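Section 2. Planning and Budgeting for Hand-Held Gripper Units

2.1 Scope

This section covers what to decide and what to order before the first Mindden hand-held gripper is delivered. It applies to home collection work: folding, sorting and moving cloth items in furnished rooms. Bench and warehouse installations are covered in Section 3.

Read the whole section before you request a quotation. Changes made after the order is confirmed are billed at the rate in force on the day of the change.

2.2 Before You Start

You need the following on hand:

The list of sites and the person responsible for each one.
The hours each site can be used.
The object list for the first month of work.
The name of the person who approves spending.

2.3 Setting the Unit Count

1. Write down the number of operators who will work at the same time. Do not use the total number of trained operators.

2. Order one gripper for each operator from step 1.

3. Add one spare for every five working units. If there are fewer than five, still add one.

4. Check the result against the charging positions available. One charging dock holds six battery packs.

Note: Spares must be the same hardware revision as the working units. Mixed revisions need separate calibration files, and the setup time roughly doubles.

2.4 Building the Budget

5. Enter the unit price from your quotation on line 1 of the planning sheet. The base price for a single gripper with one pair of pads is 2,342, before tax and shipping.

6. Enter the price for volume orders on line 2, if it applies. From the sixth unit on, the base price is 1,981.

7. Add consumables on line 3. These are finger pads, pivot caps and wrist straps. Pads are sold in pairs and are not covered by the warranty.

8. Add storage on line 4. Recordings are kept on the Oltetti drive module, ordered separately. One module serves one gripper.

9. Add operator training on line 5. A training block is one half day per operator, starting at 8:30 a.m.

10. Leave line 6 blank until the site check is finished. It is used for transport cases, extra docks and lighting.

Caution: Do not budget for third-party pads. Pads with a different surface change the grip force needed on cloth, and recordings made with them cannot be combined with earlier ones.

2.5 Choosing Pads for the Object List

Pad choice depends on what the operators will handle most. Textured pads are the standard fit and are suitable for clothing, towels and bedding. Smooth pads are for rigid packaging and are ordered as an option.

11. Mark each item on the object list as cloth, rigid or mixed.

12. If more than half the list is cloth, order textured pads only.

13. If the list is mixed, order one smooth pair per gripper in addition to the standard pair. Changing pads takes a hex key and a few minutes per finger.

Note: The Durnham site kept one pad type for each day of the week's schedule, with smooth pads on Thursday only. This cut the number of changes and is a reasonable plan for small teams.

2.6 Site Check

14. Visit each room before the order is confirmed. Bring the planning sheet.

15. Identify the main work surface. In bedrooms this is normally the bed. Figure 2-4 shows a unit with its jaws open over a bed with a plush blanket, and a dark piece of cloth lying flat beside the right pad.

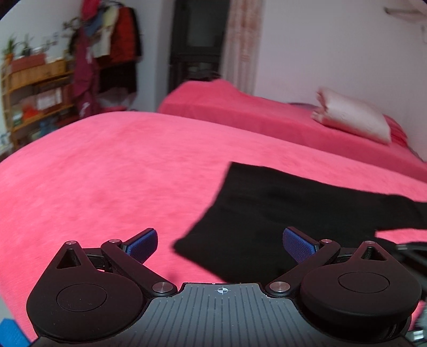 Page 2-7

Figure 2-4. Bedroom site, cloth handling. Blue textured pads fitted.

16. Note the covering on the work surface. Deep pile can catch between the pads along with the item. If the covering cannot be changed, allow more practice time on line 5.

17. Note the color of the covering and of the items. Dark cloth on a bright covering is easy to separate in the recording. For dark cloth on a dark covering, add a lamp on line 6.

18. Check the floor space on the open side of the bed. The operator must be able to reach the far edge without leaning on the surface.

19. Locate a wall outlet for the dock. Do not run the cable across the path between beds.

Caution: Keep the fingers clear of hanging clothes and curtains when carrying the unit through a room. Loose fabric can be drawn into the linkage at the pivots.

2.7 Approval and Order

20. Total lines 1 through 6 and have the sheet signed. At Fujimoto sites, the sheet goes to Fumiko Arai for equipment and to Osamu Ueda for training hours.

21. Send the signed sheet with the order form. Keep a copy with the site records.

22. Orders meant for use in November should be placed before the end of September. Drive modules have the longest lead time – order them first if the budget is released in stages.

Go to Section 4 for unpacking and first power-up.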